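Chapter 7
What Will It Cost, and What Will It Need?
Planning and buying for a two-arm workbench

By the end of this chapter you should be able to write an equipment list from a task, split a budget into first-day and running costs, and compare two quotes that don't list the same things.

Choosing equipment is one of the best parts of the job! You get to think through a whole working day before any of it has happened, and a good plan on paper can make the first month on the bench a real pleasure.

Start with the task. Write down what has to be picked up, how big it is, how easily it bruises, and where it has to end up. Only then open a catalogue. Students who begin with the arm often find they have spent their money on reach and lifting power, with little left for fingers, mounts, cables and a decent table.

Our running case is Tukotia, a small firm that wanted to try sorting soft produce by size. Its planner, Lærke Bisgaard, asked two suppliers, Pirar and Mogensen, for a price on the same bench. Pirar quoted 3806 euros for the fittings, with spare fingertips and delivery included. Mogensen quoted 2071 euros and left both out. Which was cheaper? We'll work that through in section 7.3, and the answer depends a good deal on how many fingertips you expect to wear out in a year.

Small things deserve their own line in the budget. Tukotia set aside 210 euros for tubs, trays and test produce, and 50 euros of that went on tomatoes alone (they don't keep, so you buy them again and again). 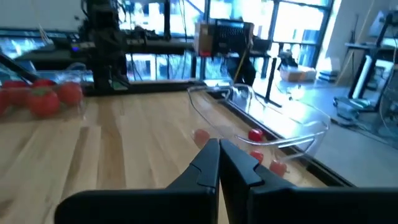
Figure 7.1 Gripper fingers at a shallow clear container with cherry tomatoes; larger tomatoes in a second container, left.

Look at the sizes in Figure 7.1 and think about the fingers you would order. Would one pair suit both kinds of tomato, or would you budget for two?

Before you read on
1. List everything a bench like this needs apart from the arms themselves.
2. Mark each item as bought once or bought repeatedly.
3. Keep your list. You will price it in section 7.2, using the sheet drawn up by Rizwan Dissanayake for the Sulach project.

7.1 From task to list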